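About Serance

Serance writes software for robot arms. We do not build arms, grippers or cameras. We write the part that takes in what the cameras see, decides what to do about it, and tells the arm how to move. Our customers are mostly small manufacturers, packing companies and labs that already own an arm and want it to do more than repeat one fixed path.

We started in January with four people and one shared desk. There are 20 of us now, split between perception, planning, control and the tools that hold those three together. Lakshmi Namboodiri leads engineering and still reviews most changes to the motion code.

What we make

Iline is our perception package. It takes images from fixed cameras and from cameras on the wrist and works out which objects are present, where they are and how they are turned. It gives each answer a confidence value, and the rest of the system is expected to use that value. If Iline is unsure, the arm looks again from another angle before it reaches.

Amin is the planner. You give it a goal, such as "all blocks on the tray," and it picks an order, a grasp for each object and a path that keeps the arm clear of everything else on the table. Plans are short on purpose. Amin replans after every move, so a block that gets bumped two inches to the side is treated as new information and the job carries on.

Ploritz is the tool our own engineers use the most. It records every camera, joint reading and planner decision against one clock and lets you step through them later. When a grasp goes wrong, you can open the run, stop at the moment the fingers closed, and see what Iline believed at that point. Customers asked for it after watching us use it during a site visit, and it now ships with the other two.

How we test

Each release goes through simulation first, then onto real hardware. The simulation set has 1,034 layouts. The hardware set is smaller, at 267, because somebody has to put the objects back between runs. We keep the objects simple: colored cubes, a tray, a covered table. A cube has flat sides and a known size, so when the estimated position is off, we can measure by how much. Cloth is harder than it looks. It wrinkles and throws small shadows, and early versions of Iline reported some of those shadows as objects.

A release does not go out until almost every hardware layout passes, and each one that fails has a written note saying why. Customers get the notes along with the release.

Cubes and tray, from the wrist and from the side:

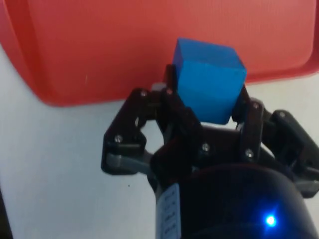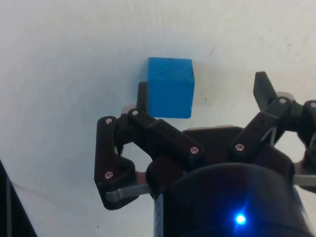
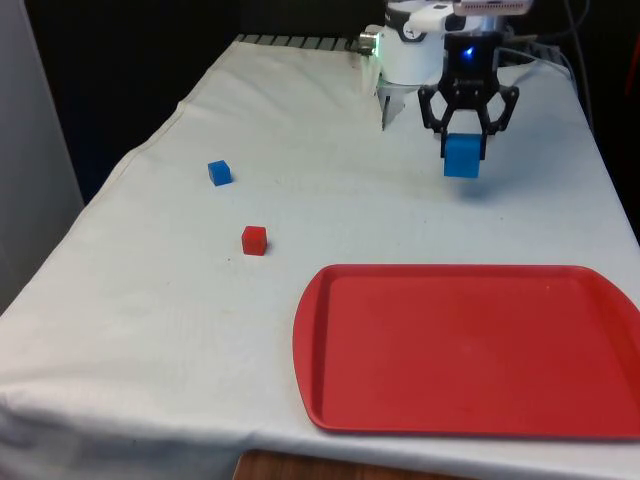
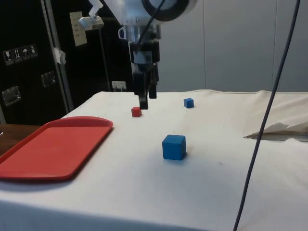
How we work with customers

Most projects begin with a call and a recording. We ask for an hour of the task being done by hand, plus the make and model of the arm. From that we can usually say whether our software fits. If it doesn't, we tell you at that stage and there is no charge.

If it does fit, one of our engineers spends the first week on site. Camera calibration takes up more of that week than people expect — lighting near a loading door changes all day, and we want to see it change. After that, support is by phone and email, and the person who did your setup is the person who answers.

All three packages are licensed per arm. Updates are included for the life of the license. Recordings made with Ploritz stay on your own machines unless you choose to send us one.

Working here

We hire software engineers with or without a background in robotics. Everyone, including the people who write documentation, takes a turn running the hardware tests. Open positions are listed on the Jobs page.

Page last updated Thursday, March 18, 2021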